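Residents' Services > Newsletter > Shared Rooms and Storage

Table Baskets Introduced in the Plenddale Reading Room

The Residents' Services Office is pleased to report that the first part of the reading room storage plan is now in place. Woven baskets have been assigned to the tables for the small articles that collect there during the day: pencils, loose puzzle sheets, reading glasses and the remote control for the ceiling lamps. Residents are asked to return such articles to the basket on their own table before leaving.

The plan was prepared by Da-eun Bang following the spring survey, in which the condition of the tables at closing time was the most frequent subject of comment. Several designs were considered. Lidded boxes were set aside at an early stage, as residents with limited grip found them difficult to open. The rectangular basket in muted green was preferred for its fit with the pale wood of the tables -- a point on which the survey replies were in close agreement.
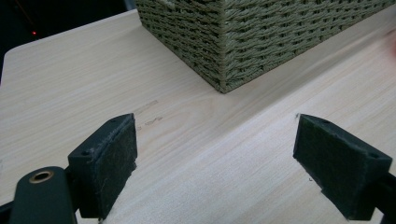
Care of the Tables

Residents will be aware that the tabletops have picked up a number of faint marks, some of which resemble pencil. Apostolos Lambrakis of the maintenance section has asked that no one attempt to remove these with scouring pads or household sprays. A soft cloth, lightly dampened with plain water, may be used for everyday wiping. Anything that remains should be entered in the room book, with the table number and the date, and will be attended to by the section.

Writing on single sheets directly against the wood is discouraged. Blotters may be borrowed from the front desk, and 18 of them are available at any one time. They should be handed back the same evening.

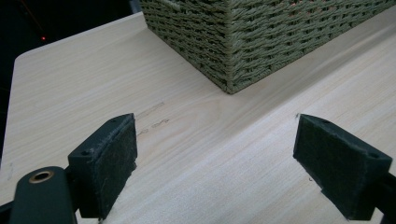
Baskets should be lifted, and should not be pushed or dragged across the surface. They are to stay on the table to which they have been assigned. Food, drinks and damp items such as umbrellas or gloves are not to be placed in them. Articles left in a basket for more than one week will be moved to lost property, where they are held for 90 days.

Newspapers and larger books continue to belong on the shelves by the east door. Ha-neul Shin has relabeled these shelves, and a printed guide to the new order is posted beside the light switch.

The second part of the plan, covering the craft cupboard and the board games, will be carried out in July. Residents who wish to comment before then may leave a note for Zsófia Tóth at the front desk -- notes need not be signed.

Posted Sat 16 June by the Residents' Services Office

4 shares | 2 comments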